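주방 조리대 배치 정리 메모. 몇 개로 나눠서 올림. 대리석 상판, 콘센트는 왼쪽 벽에만 있는 집 기준.

1/ 원칙부터. 조리대는 가운데를 비우고 도마 하나만 둔다. 나머지는 전부 가장자리로 민다. 칼질하는 자리와 물건 두는 자리가 겹치면 재료 썰 때마다 뭔가를 옮기게 된다.

2/ 열 나는 기기는 한쪽에 모은다. 우리 집은 왼쪽. 오븐 토스터와 2구 토스터가 앞뒤로 붙어 있다. 콘센트 위치 때문에 선택지가 없었고, 전선이 도마 쪽을 가로지르지 않는 배치는 이것뿐이었다.

3/ 전선은 상판 왼쪽 끝을 따라 내린다. 남는 길이는 케이블 타이로 묶되 너무 꽉 감지 않는다. Zuseck 멀티탭을 쓰다가 벽 콘센트 직결로 바꿨다. 발열 기기 두 대를 멀티탭 하나에 물리면 정격을 넘기기 쉽다. 두 기기 라벨의 소비전력을 더해서 확인할 것.

4/ 오븐 위에 행주를 접어 올려두는 습관이 있는데 가동할 때는 반드시 치운다. 설명서에도 상판 위에 물건을 두지 말라고 적혀 있다. 행주 걸이를 싱크대 문 안쪽에 달 예정. 12월부터 예정이었다.

5/ 벽 쪽은 보관 용기 한 줄. 두 줄로 세우면 뒷줄은 안 쓰게 된다. 높이가 제각각이어도 한 줄이면 다 보이고 다 손이 닿는다. 매일 쓰는 조리도구 통은 줄 왼쪽, 시리얼은 오른쪽 끝.

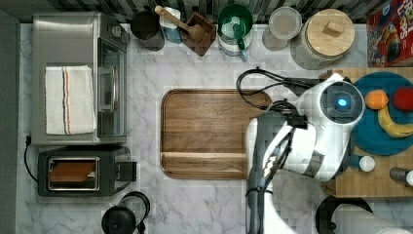
6/ 용기 뚜껑은 재질을 통일하지 않았다. 같은 뚜껑으로 맞추면 보기에는 정돈돼 보여도 위에서 내려다볼 때 구분이 안 된다. 초록 뚜껑, 흰 뚜껑, 나무 뚜껑이면 라벨 없이도 집는다. 나무 뚜껑은 물로 씻은 뒤 완전히 말려서 닫는다. 덜 마르면 내용물에 습기가 간다.

7/ 오른쪽은 나무 쟁반 구역. 과일 접시를 쟁반째 올려둔다. 식탁으로 옮길 때 한 번에 들리고, 상판 닦을 때도 쟁반만 들면 된다. 바나나는 사과 옆에 두면 빨리 익는다. 알면서도 자리가 없어서 같이 둔다. 이틀 안에 먹는 양만 꺼내면 문제없다.

8/ 도마는 홈이 있는 면을 위로. 과즙이 상판으로 넘어가는 걸 줄여준다. 대리석은 산에 약해서 레몬즙이나 식초가 닿으면 광이 죽는다. 물기 있는 행주로 바로 닦고 마른 행주로 한 번 더. 식초 희석액 청소법은 대리석에는 쓰지 말 것.

9/ 상판 실란트는 Bumitz 수성 제품, 248ml 한 병. 얇게 두 번 발랐고 1차와 2차 사이에 하룻밤 뒀다. 물방울을 떨어뜨렸을 때 색이 진해지면 재도포 시기로 본다. 실란트를 발라도 산에 의한 부식은 못 막는다. 얼룩이 스며드는 속도만 늦춘다.

10/ 토스터 부스러기 받침은 주 1회 비운다. 반드시 플러그 뽑고 식힌 다음에. 뒤집어서 터는 건 권하지 않는다. 부스러기가 열선 쪽으로 들어간다. 빵이 걸렸을 때 금속 집게를 넣는 것도 금지. 나무젓가락이면 되고, 이때도 플러그는 먼저 뽑는다.

11/ 치수 질문이 있어서 추가. 도마 앞뒤로 손 놓을 공간을 빼고, 벽 쪽 용기 줄 앞에 남은 깊이가 34cm다. 이보다 좁으면 큰 도마는 세로로 놓는 게 낫다. 상판 전체 길이는 따로 안 쟀다.

12/ 참고한 글은 Monique Vasseur의 소형 주방 동선 정리. 거기서는 기기를 전부 수납장에 넣고 쓸 때만 꺼내라고 한다. 나는 해보고 포기했다. 매일 쓰는 토스터를 매일 꺼내는 건 안 맞는다. 일주일에 한 번 쓰는 것만 넣는 기준으로 바꿨고 지금까지 유지 중.

13/ 남은 일: 행주 걸이, 조리도구 통 바닥에 물받이 깔기. Samonte 규조토 받침을 크기 맞춰 주문해뒀다. 도착하면 이 타래에 이어서 올림.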